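Bin Picking Troubles: Your Questions

I run the Priren arm in simulation with the Kettle planner, and these are the questions I get most since my post on the October fault.

What went wrong?
The gripper kept catching the rim of the bin. Out of 47 runs, 13 ended in a collision stop. Ugh!

Was it the arm?
Nope. I blamed the wrist for ages (sorry, wrist), but the bin's position in Kettle was off by 6 mm — enough to put a finger on the wall.

Where should I look first?
At the fingers and the rim, with the red object in the bin as your target. Check more than one view before you touch any settings. 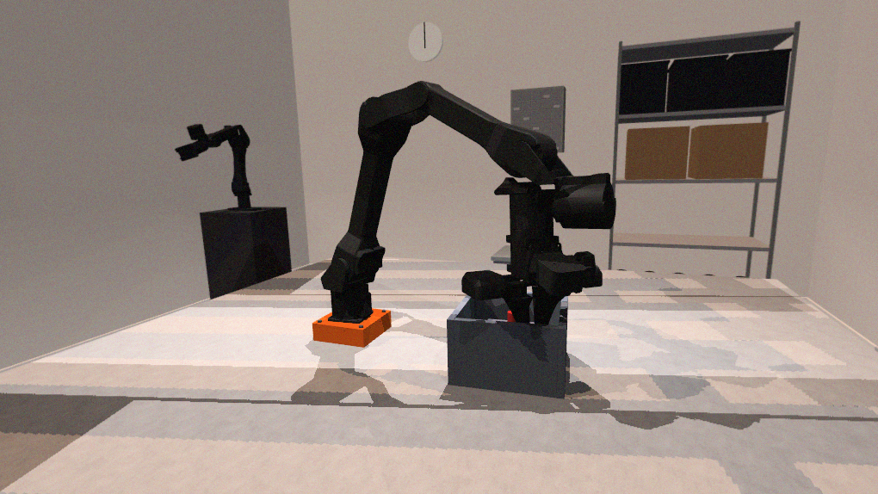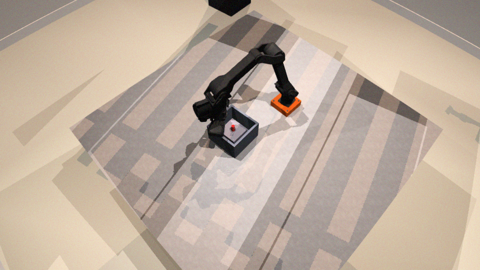 Renders: Vistard simulation team

Why didn't the safety stop catch it sooner?
My force limit was way too high. I'd left it at 1000 from an old test — please don't copy that!

Can I just restart after a stop?
Please don't. Kettle remembers the last path and will happily try it again. Clear the path, raise the arm straight up, then home it.

Does the Grarko plugin fix this?
Partly. It warns you when a finger path crosses the rim, but it uses the same bin position you typed in, so a bad number still gets through. Measure again after every scene change.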